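Section 4. First-time set-up of the Falell dehumidifier (basement and crawl space) 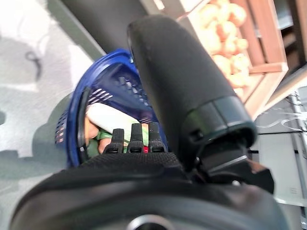
Kha Văn wrote in after the last version of this guide that the drain hose part should come before the power part, as he'd plugged in first and then had to unplug, tip the unit and start over. Moved. Hose is now 4.2, power is 4.3. Rest is the same order as before.

4.1 Placing the unit

1. Take off all tape, inside the bucket too. There's a strip under the float that people miss.
2. Stand the unit upright and leave it 24 hours if it came to you lying on its side. Overnight is not enough.
3. Pick a spot on level floor. Leave 12 inches behind and on both sides, more in front.
4. Close windows, vents and the door to the stairs.
5. Lock the two front casters. Back ones don't lock.

Note: carpet is OK if it's short. Thick rug, put a board down first.

CAUTION: Do not set up next to a sump pit with no cover.

4.2 Drain hose (skip if using the bucket)

You need a standard garden hose, female end, not in the box. Shorter is better.

1. Bucket out.
2. Pop the round plug off the back. Flat screwdriver, gently. Keep the plug, you'll want it if you go back to the bucket.
3. Thread the hose on by hand. No pliers. The fitting is plastic and it strips.
4. Run the hose to the floor drain, downhill the whole way. No loops, no rises over the door sill.
5. Bucket back in, even though it stays empty. Unit won't start without it.
6. Pour a cup of water through the hose before you attach it for good, if it's an old one. Blocked hoses are the number one call we get.

Note: if the drain is higher than the outlet you need the Fasuron pump kit. See section 7. Gravity only on the base model.

4.3 Power

1. Grounded outlet, three-prong. No extension cord, no power strip.
2. Plug in. Panel beeps once and shows the room humidity. First number is often way off, give it ten minutes.
3. Press POWER. Fan starts right away, compressor comes in a few minutes later. That wait is normal, don't keep pressing.

CAUTION: After switching off, wait five minutes before you switch on again. Short restarts are hard on the compresor.

4.4 Setting the humidity

1. Press the down arrow till you see the target. Factory setting is 63, too damp for most basements. Start at 50.
2. Run on HIGH for the first two days, doors shut.
3. Then switch to AUTO.
4. Still reading 74 or above after two days? Water is coming in from somewhere. Check downspouts and window wells before calling.

Note: room has to be warmer than 41 F or the coils ice up. If you see DF on the panel it's defrosting, leave it alone.

4.5 Emptying the bucket

1. Wait for the light. Bucket holds 32 pints.
2. Pull straight out with both hands, it's heavy and it slops.
3. Empty, wipe, check the float moves freely.
4. Push back till it clicks. No click, no start.

Do not drink it or give it to pets. Fine for flushing.

4.6 Filter

1. Slide out the filter from the left side.
2. Rinse in lukewarm water, no soap. Shake.
3. Let it dry all the way. Wet filter back in the unit = smell.
4. Every two weeks in summer, once a month the rest of the year. Sooner if there's a litter box or a dryer down there.

4.7 Putting away for winter

Usually December, once the reading stays low with the unit off. Unplug, empty, leave the bucket out a day to dry. Take the hose off and drain it or it'll crack. Cord goes round the hooks on the back, loosley. Store upright, cover it with a sheet. No plastic.

Codes E1 and E2 are in section 6. Parts orders go to Tahira Kazmi at the Flallholm desk, have the serial number ready (back label, under the plug).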